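4.2 What people did with the sorting rules at home

I should own up to a bias before I go any further. I grew up in a house where everything went in one bin, and my mother still thinks rinsing a yoghurt pot is showing off. So when I started reading the household diaries from Storkutcombe I was quietly on the side of the people who couldn't be bothered, and I've tried to keep that in check while coding them.

The diaries came from 109 households, of which 78 kept going to the end of the period. I've used only those 78 in this section. The ones who dropped out tended to live in flats (see the attrition notes in Section 3), and I'd be wary of anyone using my results to say much about flats.

The first thing that struck me was how little people wrote about recycling as such. They wrote about kitchens. There were 2,125 separate entries, and a huge share of them were grumbles over where to put things while they waited to go out: on the worktop, behind the door, on top of the washing machine, in the porch with the wellies. One household kept its cardboard under the spare bed for most of March, and the entry reads as though this was perfectly ordinary (by the end of the coding I'd come round to thinking it was).

I've called this stage "the halfway place". It's the spot where a thing stops being something you own and hasn't yet become rubbish. Earlier work, mine included, mostly skipped it. We asked people what they put in which bin on collection day and treated the week before that as empty time. The Stendier survey did the same, and I helped write the questions, so I can hardly complain!

Of the 78 households, 66 had a fixed halfway place by the third week. The other 12 moved theirs about, and these were the diaries I enjoyed most, because every move got an entry and usually an argument to go with it. Where the place was fixed, people stopped mentioning it almost at once. I took that silence as a sign of habit, though I accept it could just as easily be boredom with the diary. I can't separate the two with the data I have.

Containers mattered more than I'd expected. The Falteo scheme gave out a printed guide and a wheeled bin for outdoors, and left the indoor part to the household. People filled the gap with whatever was lying around: carrier bags, a washing-up bowl, an old toy box, a cat carrier. What they wanted, going by the entries, was something with an open top that could be carried with both hands full of tins and didn't need its own bag. Lids were widely disliked. Figure 3 shows a plain open bin with a handle at each short end, the general sort of thing I mean.

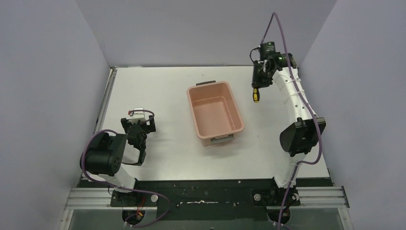

Figure 3. Open-topped plastic bin with two handles.

Size was a different matter, and the diaries pull both ways on it. A big container meant fewer trips outside, but it also meant that by the weekend you had a heavy, smelly lump in the corner and somebody had to be the one to shift it. Smaller ones got emptied more often and caused fewer rows. I'd love to give a neat figure for the ideal size, but people described theirs as "the big one" or "the blue one" and I never thought to ask them to measure.

I also looked at who did the emptying. In the Rashti pilot this was recorded with a tick sheet on the fridge, and the sheets were so tidy that I don't quite trust them. The Storkutcombe diaries were messier and, I think, closer to life. Whoever cooked usually filled the halfway place, and someone else usually emptied it, often after being asked more than once. Section 4.3 takes up the asking.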